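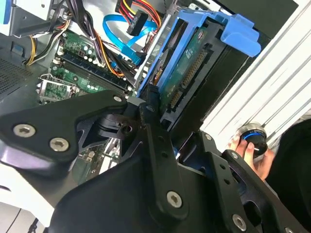 28 October 2024, Povasthorpe bench, PC teardown set

Right, catching up on the notebook before I forget which folder is which. We're on the hard drive task today, the one where the arm has to get a drive and its blue caddy out of an open desktop case. I'm teleoperating, Florêncio is resetting and looking after the labels, and the kettle is doing most of the heavy lifting.

Running total for the whole teardown set stands at 1353 episodes. Today's target was 62 new ones and I got 40 I'd be happy to train on, plus a pile I want to look at again before I decide. Slower than I'd hoped! The inside of a desktop is such a cramped place to drive a gripper. You've got the memory slots running across the board on one side, the drive bay up in the corner, and then cables hanging exactly where you want to come in (the blue data cable is my personal enemy, and the red, yellow and black power bundle next to it isn't far behind).

Things I noticed while driving:

The wrist view gets very full of gripper once you're down in the case. The plates and hex screws take up most of the lower half, so I've been lining up on the blue release tab and the gold pins on the drive's board. Both stand out nicely. Florêncio thinks the policy will learn to do the same and I think it'll latch on to the blue and ignore the rest, so we've got a small bet going, loser buys lunch at Rustico.

Coming in steeply is nicer than coming in flat. When I go flat I keep drifting over the CPU bracket and then I have to back out, and that leaves an ugly wiggle in the path. I've tagged eight of those "recovery" instead of binning them. Paiva's old loader used to drop anything with that tag without saying so, so somebody please check the new one doesn't (I'll do it if I get a minute, but I won't get a minute).

Hands. We still haven't settled this. Plenty of episodes have a person's hand in view near the case, and in the first batches we trimmed every one. I'd like to keep them from now on and just mark the start and end times. People are going to be leaning in next to this thing all day long, so it may as well see some fingers now. Florêncio agrees, more or less, but wants a separate column for hands holding something. Fine by me, column added, called hand_item.

Still to do: swap to the Bustetti case, which has its drives the other way round, and get a decent batch on that before December. Redo the gripper zero first thing tomorrow, left side feels a touch late closing. Copy today's folder to the big disk. Florêncio has the spare caddies in his drawer, ask before rummaging.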